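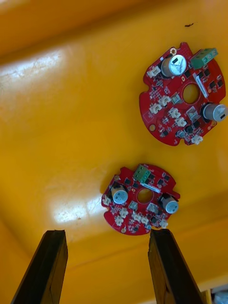

What can I bring on the Ranari to Srisuk boat?
Each passenger may bring one large bag and one small bag at no charge. The large bag goes in the hold and you won't be able to get at it until Srisuk. The small bag stays with you and has to fit under the bench. Keep electronics in the small bag, and that includes parts and hobby pieces such as the two round red circuit boards on the yellow plastic here. The hold is not padded and bags get stacked.

Is there a weight limit?
The large bag can weigh up to 13 kilos. Over that, you pay the crew in cash at the landing. Bicycles are accepted if you take the front wheel off.

How long does the trip take?
Two days, with one night on land at Cesix. Drarkero boats leave Ranari at 7:30 a.m. and tie up at Cesix before dark. In March and April the river is low and the second day can run two or three hours late. Please don't book a same-day bus out of Srisuk in those months.

Where do I stay in Cesix?
The night is not included in your ticket. There are several guesthouses up the hill from the landing, and you don't need a reservation outside the holiday weeks. The boat is locked overnight and you can't sleep on it. Take your small bag with you. The large one can stay in the hold.
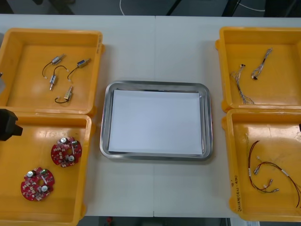

Four yellow bins and a steel tray on a white table.

Do I need a visa before I board?
That depends on your passport. The border post is at Cesix, and many travelers can get a visa there on arrival. Others have to apply ahead at a consulate. We can't tell you which group you are in, so check with the consulate before you buy a ticket. If the border officers turn you back, we will carry you to Ranari on the next boat with space, but the fare is not refunded.

What should I have ready at the border?
Your passport with two blank pages, two passport photos, the visa fee in cash, and the name of a place you plan to stay in Srisuk. The form asks for your boat number, so hold on to your ticket stub. The office takes a lunch break from noon to one. 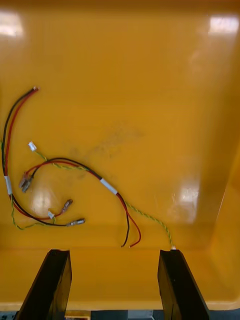
Salamatu Abubakari wrote to us after her trip to say that the form should be filled out in black pen, and that hers was handed back because she had used blue. She also said the line went much faster once the first dozen people were through, and that she was glad she had waited in the shade. We have added black pens to the boat since then, but bring your own if you can.

Can I get off at a village along the way?
Yes, on the first day only. Tell the crew before you leave Ranari. There is no discount for a partial trip, and your large bag will be loaded last so it can come off first.

Is there food on board?
Tea, noodles and fruit are sold from the back of the boat. Drinking water is free, but you need your own bottle. Vegetarian noodles are usually available.

How many people does the boat hold?
60 passengers. Seats are not numbered. The left side gets less sun in the morning, and the rear benches are close to the engine and loud.

Can I charge my phone?
There are a few outlets near the front, and they only work while the engine is running. Power goes off at every stop.

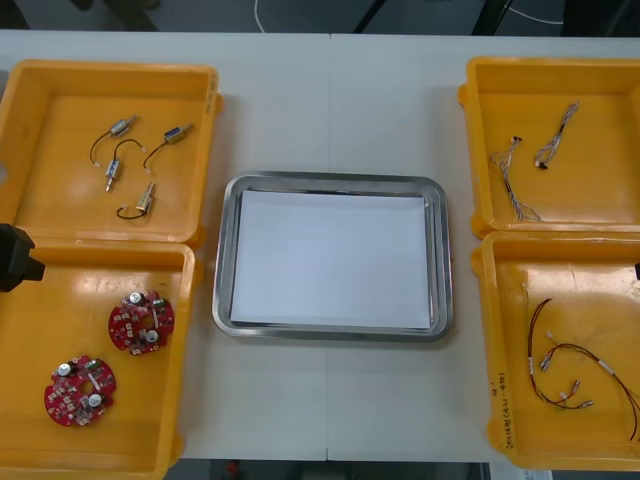 It can also go off in between if too many things are plugged in at once. Download your maps and tickets before you leave Ranari, and expect no signal for most of the second day.

Can I change my travel date?
Yes, once, up to two days before departure. Call the ticket office at extension 307 and ask for Usa Boonyarit, or stop by before 5 p.m. Changes can't be made at the landing.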